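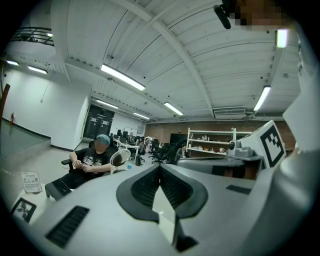 Figure 1. View from the hand-held gripper at the demonstration bench, with the marker box and small camera to the right of center.

Site Visit Notes: Hurkilier Workshop
Handout 4, Introduction to Automation

These notes go with the August visit to Hurkilier. Read them before the lab write-up. The slides from the talk are on the course page under Skulus, the name Hurkilier uses for its teaching-by-hand project.

1. Background

Most of the robot arms we covered in class are programmed by listing positions. Skulus works from recordings. A person holds a gripper tool and does the task by hand while a camera on the tool records. The recordings are then used to train a controller, called Nadar, which runs on an arm fitted with the same kind of fingers.

The staff gave us two numbers to remember. A simple pick-and-place task needs 200 recordings before they bother training on it. A task with a lot of variation, such as sorting mixed containers, can need 2,000.

2. Markers

The square marker in Figure 1 is a fiducial marker: a black border with a pattern of black blocks inside. Software that knows the printed size of the marker can work out where the camera is relative to it. Two things matter in practice:

The whole border has to be in view. A hand over one corner is enough to lose it.
The marker has to stay put. If someone bumps the box partway through, the recording is thrown out.

We were told that glare is the most common problem. A matte print helps, and so does turning the box a little away from the ceiling lights.

3. Recording a task

The demonstration followed the same order each time. Start with the gripper open, hold still for 2 seconds, do the task at normal speed, then hold still again. The pauses make it easier to trim the files later. New operators tend to move too slowly — the controller learns that too, and the arm ends up slow.

Clulla is the program used to check recordings. It flags dropped images and sudden jumps in position. It does not judge whether the task was done well, so a person still has to watch each file.

4. For the write-up

Explain why the hand tool and the arm need matching fingers. Describe one task from your own home or job that would be hard to record this way, and say what makes it hard. Include a sketch of a bench layout showing where you would put the marker. Two pages, sketch included. Bring a printed copy to lab.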